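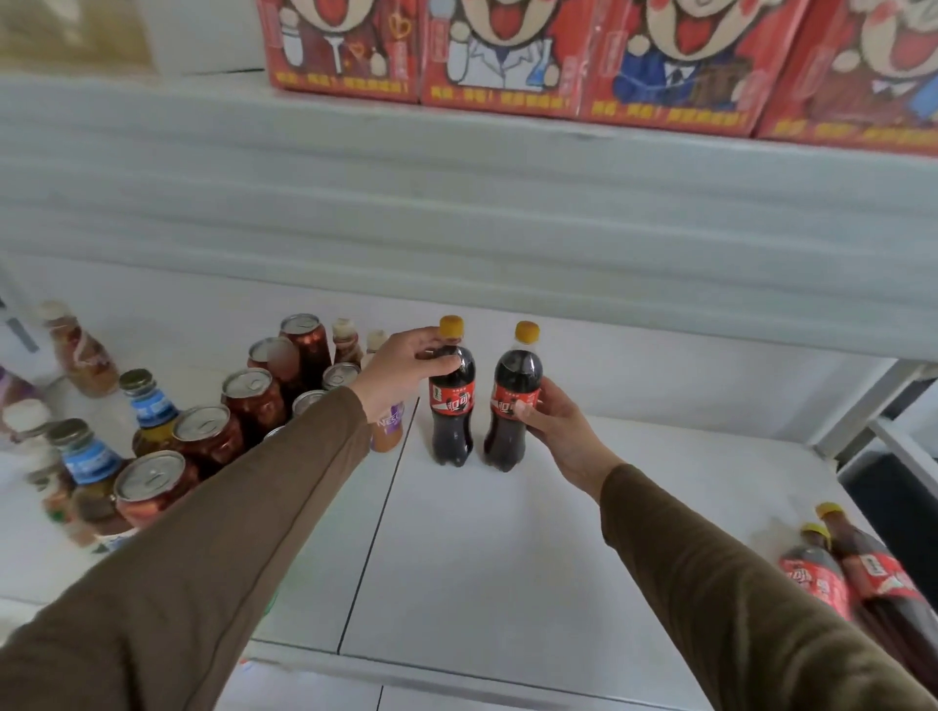

Inicio | Proyectos | Diario | Financiación | Contacto

Usamos cookies propias y de terceros para saber qué páginas se leen. Aceptar | Configurar

Proyecto Mirkasar: informe de avance para Hemico
Lunes, 21 de octubre de 2024

Hola, Randi, hola a todos:

Me pedisteis algo más legible que la hoja de cálculo del trimestre pasado, así que voy a contarlo como lo contaría tomando un café, y los números los meto por el medio.

Lo gordo primero: ya tenemos 4.000 demostraciones grabadas y revisadas de la tarea de estantería. ¡Por fin! El plan era llegar en octubre y hemos llegado, aunque os confieso que a principios de mes yo no lo veía nada claro. Son todas de personas colocando y ordenando bebidas con sus propias manos, grabadas desde la altura de la cabeza, y de ahí aprende el modelo: botellas de cola de plástico, latas, botellas pequeñas de café con leche, y todo bastante apretado, como en una tienda de verdad.

La parte que más me gusta es la de las dos manos. Coger una botella con cada mano y ponerlas juntas, de pie y con la etiqueta hacia delante, parece una tontería hasta que te toca etiquetarlo. ¿Cuándo empieza el agarre? ¿Y si una mano sujeta por el cuello y la otra por el centro de la etiqueta? Ylva y yo estuvimos dos tardes discutiéndolo y al final anotamos cada mano por separado, con su inicio y su final. Es más lento — bastante más lento — pero el modelo de prueba confunde mucho menos el «estoy sujetando» con el «estoy girando la botella».

También hemos metido a propósito botellas tumbadas en la balda. En la primera tanda casi todo empezaba de pie y el modelo se quedaba perdido en cuanto veía un tapón apuntando hacia otro lado. Lovisa preparó 200 disposiciones de partida nuevas, con fotos de referencia, y desde entonces cada sesión arranca con una distinta.

Lo que no ha ido tan bien: 139 grabaciones a la basura. La mayoría por desenfoque cuando la persona gira la cabeza deprisa, y unas cuantas por mangas que tapaban el agarre entero. Algo de desenfoque y algo de manga lo dejamos pasar (en la vida real también los hay), siempre que se distingan los dedos en el momento del contacto. El criterio está escrito en el anexo y lo aplica Qusai, que es bastante más severo que yo.

Del dinero: vamos dentro de lo previsto en horas de grabación y nos hemos pasado en anotación, justo por lo de separar las manos. Lo compensamos con la partida de viajes, que casi no hemos tocado. Si preferís que lo saquemos de otro sitio, decídmelo antes de cerrar el mes.

Y lo siguiente son 3 cosas: repetir la tarea con la balda de arriba ocupada por cajas de cartón que también haya que mover, entregar a Urkeo el primer paquete de datos limpio y empezar las pruebas con el brazo. Para esto último necesito vuestro visto bueno a la ampliación de Ratanaporn, que sigue pendiente de firma.

Un abrazo,
Cosimo Caruso

Comentarios (3)

Randi Bakke: Gracias, Cosimo, mucho mejor que la hoja. Lo de viajes me parece bien. ¿Las 139 están descontadas de las 4.000?

Cosimo Caruso: Sí, van aparte. Las 4.000 son las que pasaron la revisión.

Lovisa Hovland: Las disposiciones nuevas ya están en la carpeta compartida, por si alguien de Hemico quiere echarles un ojo.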